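Zulley word lists - read me first

Hello! If you've landed in this folder you're probably after spelling lists, so let me tell you what's in it before you start opening files. 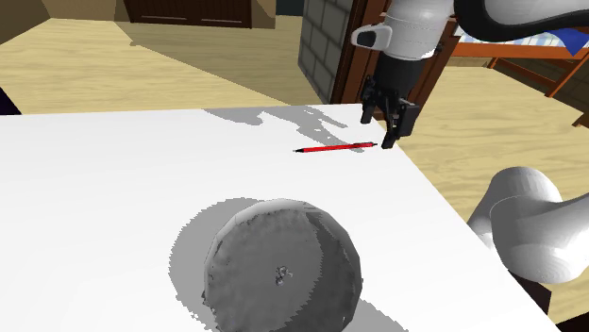 I started keeping these lists in February, when I got fed up with the ones that came in our old workbooks. Half the words were ones no child I know would ever want to write (when did you last need "bodkin"?) and the other half were too easy. So I made my own, then kept going, and now there are 314 words split over 4 files. The set is called Zulley because that was the name of the folder on my laptop and I never got round to changing it.

What's in the folder

zulley_1.txt - short words with a silent letter. Knee, lamb, wrist, that sort of thing.
zulley_2.txt - words with doubled letters. My favourite of the lot! Everyone trips over "necessary" and "accommodate", me included.
zulley_3.txt - words that sound the same but are spelled differently. These come in pairs or threes on one line, with a comma between them.
zulley_4.txt - the awkward ones that wouldn't go anywhere else. Yacht lives in there, and so does rhythm.

Each file is plain text, one entry per line, all lower case apart from the months. There are no headings inside the files, so you can paste them straight into whatever you use. I've saved them as UTF-8, which only matters for "café" and a couple of others.

Where the words came from

Mostly out of my own head and off the backs of old exercise books. I also went through 200 pieces of handwritten homework from the Mikovia after-school club (with permission, and I kept only the misspelled words themselves, never the sentences round them). If a word was wrong in more than one piece it went on my long list, and then I cut the long list down by hand. That's a very unscientific way to go about it, I know, so please don't quote these as the hardest words in English. They're the ones that our lot got wrong.

The spellings are British all the way through. Colour, travelling, grey. I did wonder about adding a second column with the American versions, and there's a half-finished one in the drafts folder with 31 words in it, but I ran out of steam. Use it if it helps - it hasn't been checked.

Things I know are wrong or odd

"Practice" and "practise" are in file 3 even though some people would say they belong in file 4. I've moved them twice now and they're staying put.

"Queue" turns up in two files. I like it in both.

The Darance sheet, which some of you will remember from the first version, has gone. It was all place names and it made for a very dull half hour.

Using the lists

Do what you like with them. Print them, chop them up, read them out in silly voices. I made a bingo game from file 2 using the Riquelme card template, and it went down so well that I've put the blank cards in the extras folder.

If you spot a mistake, drop a note in the issues tab with the file name and the word. I look at it most evenings in term time and much less in the holidays.

Last tidied up 24 May 2021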